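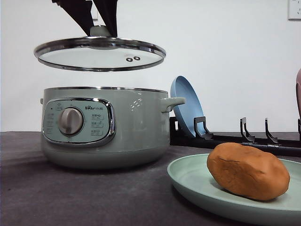
Die Zeltari-Stiftung hat in diesem Jahr 60 Vereine und Initiativen in der Region Umavar unterstützt, so viele wie noch nie seit ihrer Gründung. Für Wing-yan Wan, die das Förderprogramm leitet, begann die Arbeit daran schon im Vorjahr. »Wir haben im November die Kriterien überarbeitet, weil kleine Gruppen an den alten Formularen gescheitert sind«, sagt sie. Jetzt genügt für Beträge bis 1.372 Euro ein Antrag von zwei Seiten. Gefördert werden damit auch Dinge, die früher unter der Rubrik Sonstiges abgelehnt wurden, etwa ein elektrischer Kochtopf mit Glasdeckel und Drehregler für den Mittagstisch in einem Gemeinderaum. »Das ist kein Projekt, mit dem man in die Zeitung kommt. Aber ohne Topf gibt es keine Suppe.«

Beworben hatten sich diesmal deutlich mehr Gruppen, als das Budget zuließ. Wan nennt keine Namen, wenn es um Absagen geht, räumt aber ein, dass einige Entscheidungen knapp waren. »Bei zwei Jugendgruppen in Akgate haben wir lange diskutiert. Am Ende bekam die eine den vollen Betrag und die andere die Fahrtkosten. Glücklich war ich damit nicht.«

Den größten Einzelposten bildet der Sport. 40 Prozent der Mittel gehen an Vereine, meist für Trikots, Tore und Hallenmiete. Dass die Kultur dahinter zurückbleibt, erklärt Wan mit der Zahl der Anträge. Aus dem Stadtteil Hsueh sei zum Beispiel nur ein einziger gekommen, vom dortigen Chor. Im nächsten Jahr will sie deshalb Sprechstunden vor Ort anbieten.

Und die Kontrolle? Belege müssen weiterhin eingereicht werden, allerdings erst nach Abschluss des Vorhabens. 75 Prozent der Summe zahlt die Stiftung sofort aus, den Rest nach Prüfung der Abrechnung. »Manche Vereine haben kein Geld, um etwas vorzustrecken. Das hatten wir unterschätzt«, sagt Wan.

Die Antragsformulare für die neue Runde liegen im Stiftungsbüro in Akgate aus und werden auf Wunsch auch per Post verschickt.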